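Stasiv, the smoked fish and rye bread shop in Randalia, will move its production kitchen into a separate building in July, co-owner Puspita Sembiring said. The retail counter stays at its current address.

The new kitchen has 232 square meters of floor space and two walk-in coolers. Sembiring and her husband, Erhan Gündoğdu, have run both the smoker and the bread oven from a single back room since they opened. The two jobs share one exhaust line, so they cannot run at the same time. Bread is baked overnight and fish goes in after the oven is shut down.
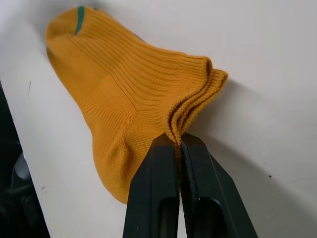

In the new layout the smoker has its own exhaust and its own door to the loading area. Gündoğdu, who handles production, said a full load of trout or whitefish takes 40 racks, the same as now, but a second load can be started on the same day. He does not plan to change the brine or the wood, a mix of alder and apple.

"The fish was never the slow part," Gündoğdu said. "Waiting for the room was the slow part."
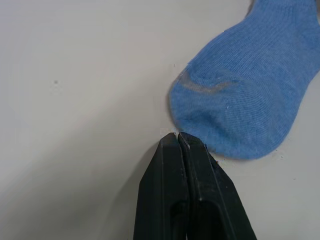
Reading time: 2 min

Output of rye bread is expected to rise to 180 loaves per baking day. The loaves are made with a sour starter and a coarse local flour, and are sold whole or by the half. Caraway rye, dropped from the counter last fall for lack of oven time, will come back on Thursdays.

Fitriani Ngau, who manages the counter, said the space freed up behind the shop will hold a slicing station and a small cold case for spreads and pickled herring. Prices for herring have not been set. Orders for whole sides of fish will still need to be placed a day ahead.

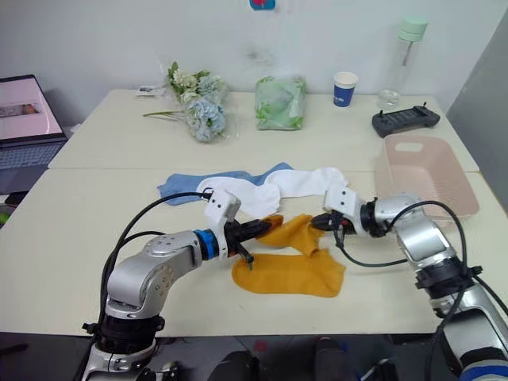

The building was last used as a commercial laundry. Floor drains and the water line were kept, and the electrical panel was replaced. A final county inspection is required before any food can be made there. If it is delayed, the shop will continue to produce in the back room.

Two positions will be added, one baker and one packer. Applications are taken at the counter. Stasiv will close for three days during the move, with dates to be posted on the shop door.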